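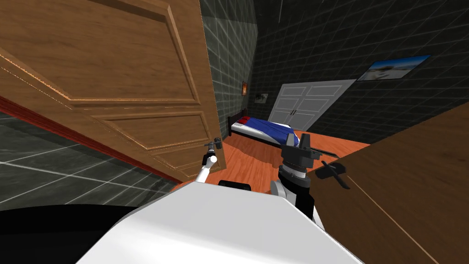
Session 4: Notes to go with the Favley visit

Handout for the automation and work module. Written up by Oluwaseun Nwankwo, 9/4/23. Please read before the seminar and bring your own notes from the visit, including the scrappy ones.

1. What we were shown

The morning had two halves. The first was a talk on Stadament, the household robot programme Favley has been running with Hornar. The second was the demonstration, which for our group took place on a screen. The doorway task is done in simulation: a rendered flat with a panelled door and a bedroom beyond it, and a white robot with two arms. The still at the top of this handout comes from that task, with the left gripper just below the lever handle and the door already open towards the robot.

Several of you wrote "the robot opened the door" in your visit sheets. Please be more careful. A simulated robot opened a simulated door, in a room that somebody drew. Whether that counts as evidence about a real robot and a real door is the question for this session, and it deserves more than the single slide it got in the talk.

2. Why doors

Doors are a favourite in this field and I don't object to that. A hinged door makes the robot do several things at once. The hand has to get to the lever and work it, and then the hand must follow a curve while the body keeps out of the way. A door that opens towards you is worse, as you are standing where it wants to go. Look at how much room the open door takes up in the still, and how little is left between it and the brown surface on the other side. The right arm is held over that surface. I asked whether this was planned or simply where the arm had ended up, and was told it was "a good question".

3. The numbers

The figure on the slide was a success rate of 60 per cent over 100 runs. Before you quote it in an essay, go through the following.

What counted as success? We were told "door open". Nobody on the panel would say how far open, or whether the robot had to get through the gap afterwards. A person carrying washing cares a good deal about the second part.

Were the runs different from one another? If the robot starts on the same tile every time, facing the same way, then 100 runs tell you less than they seem to. Our host thought the starting position was varied but could not say by how much.

How long did a run take? There was a limit of 20 minutes in the early version. It has been shortened, we heard, but the new limit was not given. The clip we watched was speeded up, and this was mentioned only when one of you asked.

What happened in the failures? This is the part I would have paid to see. Forty failed runs would teach us far more than one good clip, and we were shown none of them.

4. What simulation leaves out

Simulated doors can be made stiff or loose, but someone has to decide to make them so. Think about the doors you use every day: a lever that droops, a frame that swells in wet weather, a carpet edge that catches. The Favley team do know this. They said friction was "handled", and I would like to know how. Light matters as well. A rendered room is lit however its makers please, and a shiny handle in low sun is a different problem for a camera.

To be fair to our hosts, nobody gets hurt when a simulated robot shoves a simulated wardrobe, and you can run the thing all night. Those are good reasons to start there – my complaint is with the talk, which moved from the rendered bedroom to "help in the home" without a pause.

5. For the seminar

Write half a page on each of these.

a) Describe a test with a real door that would change your mind, in either direction. Say what you would measure and who would do the measuring.

b) Rewrite the 60 per cent claim so that a careful reader could not be misled by it. Keep it to two sentences.

c) Find one other public demonstration of a household robot and work out, from what is published, whether it is simulated, remotely driven or running by itself. If you can't tell, say what is missing.

Reading: the Iyamu chapter in the course pack, second half only. The first half is mostly praise.

The follow-up visit is planned for July, and Hornar have said there will be a physical door. Names on the sheet outside my office, please.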